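4.2 Floors and the sound of small rooms

We now come to the part of the study that surprised us the most, and that we most enjoyed doing. Section 4.1 dealt with walls and ceilings, where our measurements agreed nicely with what building guides have said for decades. Floors are a different story. People walk on them, drag chairs over them, drop keys on them and put beds on them, and every one of those habits changes what a room sounds like to the person living in it.

Our survey reached 496 households in the Stimmont and Traltness housing districts, and 261 of them had parquet in the room used for sleeping. That gave us a wonderfully rich group to work with! Parquet is hard and smooth, so it sends a good share of high-pitched sound back into the room, and residents notice. In the free-answer part of the survey they used words like "sharp," "ringing" and "clacky." One resident wrote that a dropped spoon in the bedroom was louder than the doorbell. Residents with carpet hardly ever described their floor as having a sound at all, even when they complained at length about the neighbors.

What we had not expected was how much the bed matters. A bed takes up a large part of a small bedroom, and a mattress is a thick, soft object that drinks up sound at exactly the pitches where parquet gives it back. In rooms of similar size and similar flooring, the ones with a mattress left uncovered during our visit died away to silence faster than the ones where the bed had been folded up or moved out (Figure 7). The gap was widest for handclaps and for the short clicks of our test speaker, and smallest for low hums such as a refrigerator heard through a wall.

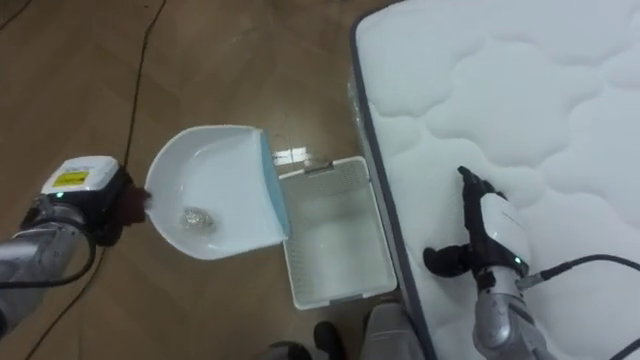

Figure 7. Parquet flooring beside a white quilted mattress.

Arkus Housing Acoustics Group and Yusof Institute for Domestic Sound
Received June; accepted in revised form

We want to spend a moment on the quilting, which turned out to be a lovely side question. A quilted cover has dips and ridges, and we wondered whether those would scatter sound in a way that a flat cover does not. We compared both kinds of cover on the same mattress in our test room at Traltness. At the pitches of normal speech we could not tell the two apart. At very high pitches there was a slight difference, small enough that we would like to see it repeated before anyone makes much of it. The filling of the mattress mattered far more than the cover did.

Rugs were the next thing we looked at. Residents often told us that they had bought a rug "for the echo," and we can happily report that their ears were right. A rug placed in the open strip of floor between bed and door did more good than the same rug pushed halfway under the bed, where it mostly lay beneath something that was already soaking up sound. Thick underlay helped as well, especially with footsteps, and several households in Stimmont had worked this out long before we knocked on their doors.

Footsteps deserve their own word here. We asked one walker to cross each test floor in the same pair of shoes, then in socks. On parquet the change from shoes to socks took away nearly all of the sharp part of the sound and left a dull thump, which is the part that travels to the apartment below. The person in the room feels that the problem has been solved, while the neighbor downstairs hears much the same thing as before. Anyone who has tried to settle a dispute over noise in an apartment building will recognize this at once.

The main limit of this part of the work is furniture. We asked residents to leave their rooms as they normally keep them, and so no two rooms held the same things. Curtains, open closets and piles of clothing all take up sound, and we could not separate their effects completely. Section 4.3 returns to this point with measurements from the test room, where the furniture was brought in one piece at a time.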